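Frequently Asked Questions – Vitdale Community Pantry

Who may use the pantry?
Any resident of Vitdale or Andrade may register. Proof of address is required at the first visit only.

How often may I visit?
Each household may visit 2 times per month. Unused visits do not carry over to the next month.

May I send someone in my place?
Yes. Please give that person a signed note and your registration card.

Do you accept food donations?
Sealed, labeled goods are accepted at the Usivitz Street entrance. Home-canned food cannot be accepted.

How should I store dry goods at home?
Flour, rice and oats keep best in a clean container with a close-fitting lid – away from the stove and direct sunlight. Write the date of opening on a label.

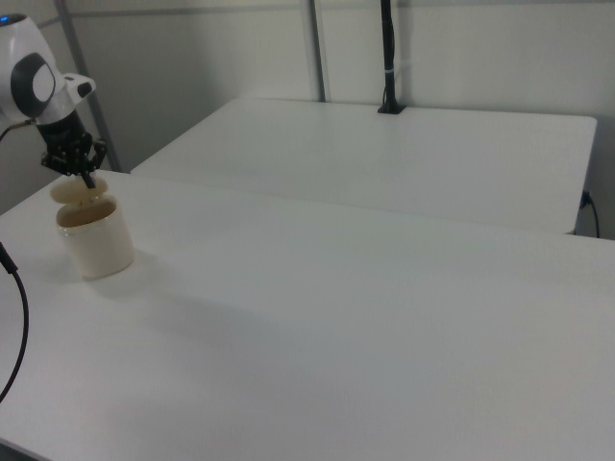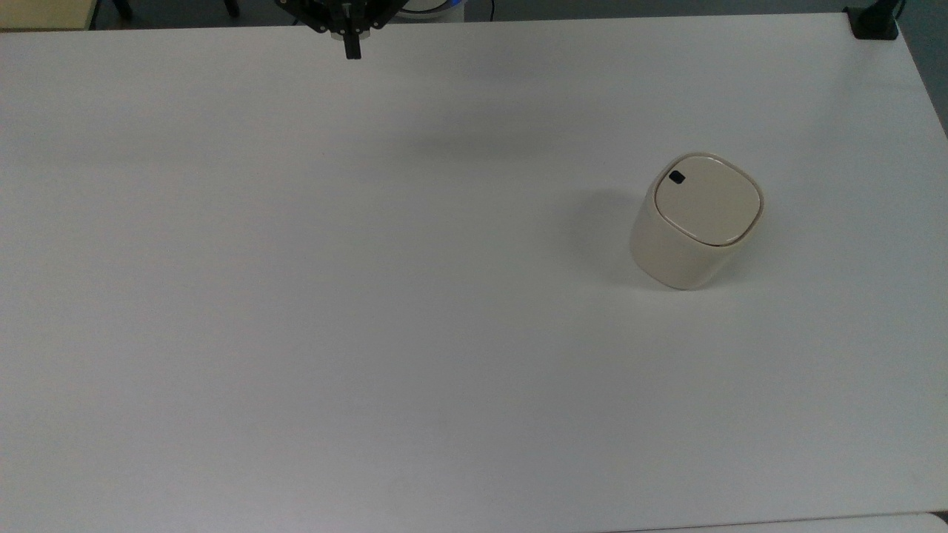
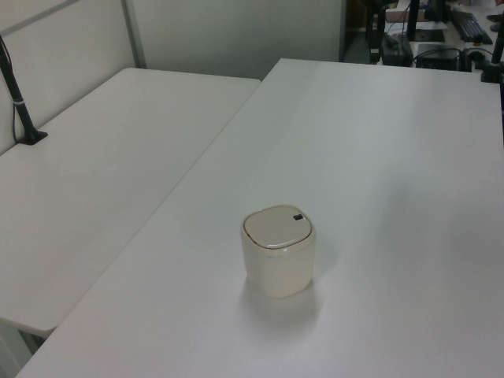

Can I receive food for a special diet?
Limited low-salt and gluten-free items are available. Requests should be made to Kartini Pillai at the front desk before your visit.

Whom do I contact with a complaint?
Complaints should be sent in writing to Tia Lambert, Pantry Manager. A reply will be sent within nine working days.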